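Solside Working Papers
2019-04-13
By the author, Solside Work Studies Group
Search papers Enter keyword or title Go

4. What the cleaning crew does now

So, back to the kitchen. In the last section I went through how Reswood sells its cleaning service and where the Hellis machine fits into the price. I'd like to spend this section on the crew, because their day has changed a lot more than the price list has (and the price list got all the meetings).

The old job was easy to put into words. You came in, you cleaned the sinks and counters, you restocked, you moved on to the next floor. All five members of the crew described it to me in nearly the same way. The new job has a second half. For part of each shift a cleaner does the same chores while holding a pair of grippers, and the recordings go to Hellis as teaching material. The chores stay pretty humble - pick up a cloth, wipe, rinse, put it down, shift a bottle out of the way. Doing them with two fingers per hand is another matter. I tried it myself in December and dropped the cloth over and over, and I've been washing dishes all my life!

I kept coming back to how physical the change is. A bare hand folds around wet fabric without any thought. With the grippers you have to decide where to pinch, and you have to keep your wrists turned so the marker squares stay readable to the system. Several of the crew told me their shoulders noticed before they did. One called it "cleaning with oven tongs," and that phrase ended up in the diaries of people who hadn't even been in the room.

Figure 1. Grippers in use beside a table, one seen close up and the other held by the wearer of a blue-and-white checked shirt.
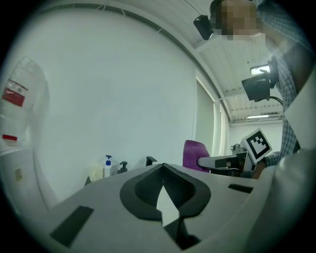

Does a cleaner need any technical background to do this kind of teaching work?

A cleaner needs no technical background for it. At Reswood the training covers how to hold the grippers, how to start and stop a recording, and who to call when something jams. Everything else is knowing how to clean, and the crew had that long before Hellis came along.

That last part is where it gets interesting for me. When I read through the diaries (361 entries, all handwritten, bless them), I expected most of the complaints to be about the equipment. There are plenty of those. But a bigger share is about being asked to slow down and do things "the standard way," when every cleaner on the crew has a way of their own. One of them wipes a basin from the drain outward. Another starts at the back by the faucet and pulls everything forward. Both sinks end up clean. The Preda scheduling software has one box for this task, it's called "basin," and it allows 15 minutes whichever way you go at it.

I don't think anyone meant any harm by that box. Still, it nudged people. After a few weeks the diaries start to mention doing it "the recording way" even on floors where nothing was being recorded, and two cleaners wrote that they liked it less but had stopped noticing. I'd call that a real change in the work, and it came in before a machine had cleaned a single sink for Reswood.

Figure 2. Work at the sink. The right gripper is holding a crumpled purple cloth near the back of the basin and the left one is open.

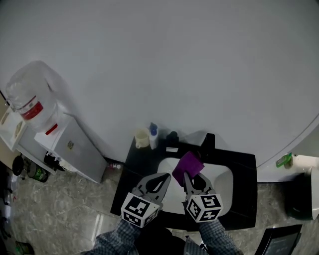
Pay is the other big theme. Reswood adds a flat extra for recorded time, and the crew were glad to have it, but the rule on what counts as recorded time was fuzzy when I visited. If a clip was thrown out because a marker couldn't be read, were those minutes paid? The supervisor said yes, the pay slip said no, and it took five weeks to get sorted. People put up with sore wrists pretty cheerfully the whole time. The pay slip they did not put up with, and I can't say I blame them.

Then there's the question that came up at nearly every coffee break: am I teaching the thing that takes my shift? I asked both companies. Reswood told me there were no plans to cut the crew, and Hellis told me staffing was up to Reswood. Neither would put anything in writing while I was around. The crew's own guesses ran from "not in my lifetime" to "next year," and the person who said next year was also the one who most enjoyed the recording work, so I'd be careful about reading fear straight into refusal or the other way around.

I also asked what they would want if the grippers were going to stay. Shorter recording stretches came up first, then a say in which chores get picked. A couple of them wanted to see the machine try a task they had taught it - nobody had offered to show them. Section 5 picks up that request, and what happened when I passed it on to Hellis.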